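Can you spare a morning to try out bathrooms?

I'm after 33 people round Illurthorpe to come and use our new basins and taps, then tell me what annoys you (please don't be polite!). Brush your teeth, wash your hands, have a good poke about. It takes nearly 99 minutes and there's tea after. Drop me a line at the Hurkville showroom by 5/29/20.

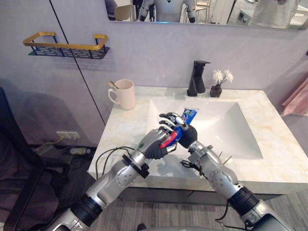

Toothpaste over the white basin, with the black tap behind.

Bring your own toothbrush.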